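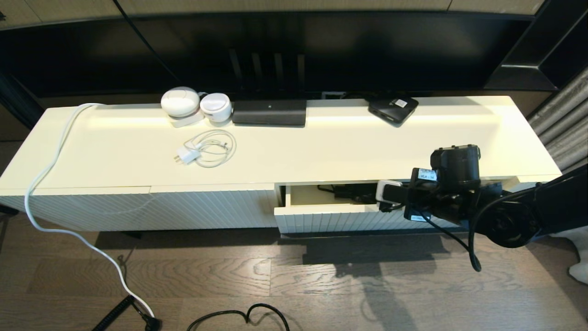

Fig. 1. TV cabinet with fluted front, one drawer partly open. Refer to this throughout Session 3.

Masri Evening Programme
Keeping House, Session 3: The Television Cabinet and Its Hangers-on
Handout for May 9, 2024

Please bring last session's sheet. Those who left theirs in a drawer will find today relevant.

1. What the cabinet is for

In the shop, a low cabinet has a vase on it. At home it has a router. The Zirkeo catalogue, which we passed round last time, gives 356 pages to living rooms and I have yet to find a plug in any of them. We shall start from the other end and assume that everything in the house wants electricity and wants it near the telly.

2. Sorting the top

Take the items in Fig. 1 and put each under one of these headings.

Stays out: anything that needs open air or a clear signal. The black box with the four antennas goes here. Shutting it behind a door is tidy for one evening, after which somebody upstairs loses their film.

Could move: the two rounded white devices and the square black one. Find out what a thing does before you rehome it. If no one in the household knows, write down what the label says and ask again on Sunday.

Goes away: the charger and its thin white cable. A charger lying on a cabinet invites a second charger. Coil the cable in loose loops, fasten it, and put it somewhere you will look.

3. Cables, thick and thin

The thick white one at the left end comes over the front and down the side to the floor. For homework, plan a route for it behind the furniture. Measure along the route, corners included — last year's group measured in a straight line and came up short almost to a person. Leave a little slack at each end. Don't staple through anything.

The thin black one coming down behind the cabinet on the left is a lesser offender. A clip or two would do.

4. The drawer

Note the bundle of black cables along the back. Every home has this bundle. My own came with me from Zoltlow, through two flats, and I could account for half of it.

Method: empty the drawer, match each cable to a device, label the matches at both ends. The rest go in a bag marked July. What is still in the bag in July goes to the electricals bin at the Drernetti recycling point.

5. Fluted fronts

Dust settles in the grooves. Use a soft dry brush, top to bottom, then a barely damp cloth. Going side to side takes longer and makes you cross.

For next time

Draw your own cabinet top, as it is and before tidying. Write up to 400 words on one object that could leave it. Bring 5 cable labels, any colour.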